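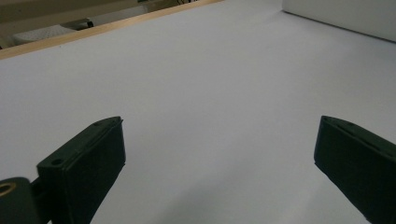 Good news for anyone who has been peering at the bus timetable in the shelter on Worku Lane and giving up: the whole thing is being redone, and we're getting the first proper go at it before anywhere else in the valley.

I popped along to the drop-in at the library last month to see what was what, mostly for a nosey, and ended up staying for the best part of the afternoon. Plerkix, the design studio over the bakery, has won the job of replacing every printed timetable and route map on the 12 and the 145. The old ones go back to when the 145 still stopped at the cattle market (there hasn't been a cattle market since I was at school), and the print is so small that my mum holds her phone up to it and zooms in.

Delia Sârbu is leading the work for Plerkix and she was very patient with us. She had brought a few draft versions, and people were invited to scribble all over them, which we did! The chap next to me crossed out a whole footnote. It said something about journeys marked with a dagger running on schooldays only except where also marked with a diamond, and between us we couldn't work out whether that meant the 8.05 ran in half term or not. Delia couldn't say either, so she's asking the bus company.

The big change is that each stop will get its own sheet. At the moment you get the same table everywhere, with times for the main stops and a lot of guessing in between. If you get on at Mill Bridge you have to know it's four minutes after the post office and do the sum yourself. Under the new plan the Mill Bridge sheet will just tell you when the bus gets to Mill Bridge. I nearly cheered.

There's a new map too, and this is where it got a bit lively. The draft straightens everything out, so the 12 runs in a nice clean line from the station up to Upper Flats. Lovely to look at, but as one lady pointed out, it makes the walk from the last stop to the surgery look like nothing at all, and it's a steep hill. Delia said they could put a little hill symbol on it. Somebody else wanted the public toilets marking, and after that everyone wanted something marking. I asked for the bench by the chapel. I don't hold out much hope.

The lettering is much bigger, which went down very well. It's a typeface called Flulimon, and the sevens have a little bar across them so you can't mistake them for ones in the dark. I wouldn't have thought of that, but I've certainly missed a bus because of it. Evening times will be on a grey band as well, so no more turning up at ten to seven when you wanted ten to seven in the morning (yes, me again).

They're printing 200 sheets to begin with for the shelters and poles, plus 500 folded pocket copies to go in the library, the surgery and the Nultudero café. If you've still got one of the old yellow leaflets stuck to your fridge, keep it for now, as the times themselves aren't changing until the new sheets are up.

One thing I did moan about was the digital displays. The one at the station has said "Welcome" and nothing else for months. That's a separate contract, apparently, and Plerkix has no say in it, so my moan has been written down and passed on. I'll chase it up.

The new timetables should start going up in April, beginning with Worku Lane and working out towards the reservoir. You can still have your say before then: the drafts are staying on the table by the library's large print section, with a pot of pens, and you can leave your comments in the box at the desk up to five o'clock on any day it's open. Please write clearly, as Delia says she's still puzzling over one that seems to read "more ducks".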